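Kemeys guesthouses get new rules on room inspections

24 September 2019

Guesthouses and small hotels in Kemeys will be inspected once a year under new rules approved by the town council. Until now, owners were visited only when a guest filed a complaint.

The rules apply to any property that rents out five or more rooms by the night. The town has 35 of these, most of them in the old streets near the Clenudell bridge. Smaller places can ask for a visit but do not have to have one.

Inspectors will check smoke alarms, exits, water heaters and the general state of bedrooms and bathrooms. Each visit is expected to take 40 minutes. Owners will get a written report and will have until the end of the following month to fix any problems. Those who miss the deadline can be fined up to $1,000.

The annual fee has been set at $40 per property. An earlier draft would have charged by the room, which several owners spoke against at a hearing in the spring.

Apolline Chauvin, who runs the Kama guesthouse, said she did not mind the visits but wanted more notice.

"They say they will call the day before," she said. "In summer I can have every room taken, with people sleeping late. A week would be better for everybody."

The council said it would look at the notice period again after the first round of visits. It also agreed that no inspections will be carried out in July or August, when the town is busiest.
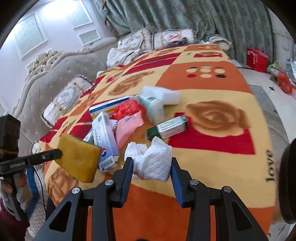 A bed with a patchwork-print blanket and a long patterned curtain.

The neighboring town of Grolunham brought in a similar system two years ago. Its reports are posted online, but Kemeys has decided to keep its own on file at the town hall, where anyone can ask to read them during office hours.

Forms for the new register are available at the front desk of the town hall. Owners who already hold a lodging permit will be added to the register without having to apply, and their first bill will come with the permit renewal.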